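Varkix Open Day: your questions answered

Updated Aug 8, 2025

Do I need to book?
Yes please, it helps us with the catering! Each session takes 27 visitors, and we had to turn a few people away in May, which we felt awful about. Annag Niven looks after bookings and will happily swap your time if something comes up.

What will I see?
Mostly everyday jobs being done with the hand-held grippers, at an easy pace, with plenty of time to ask Rhona Dunbar whatever you like (she loves the odd questions best).

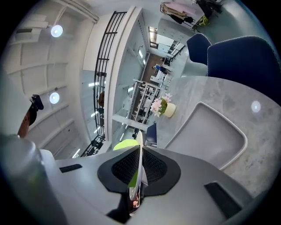
Can I have a go myself?
You can, and we hope you will. Rhona will show you how to hold the gripper and close the fingers on something light, and most people get the hang of it in a few tries. Feel free to practise around the tray, but please leave the little pot of pink flowers on the table where it is, as we've all grown rather fond of it.

Are children welcome?
Of course! We only ask that they stay with a grown-up near the railing.

Is there parking?
There are 69 spots behind the Ullum building, and the 153 bus stops out front if you'd sooner leave the car at home.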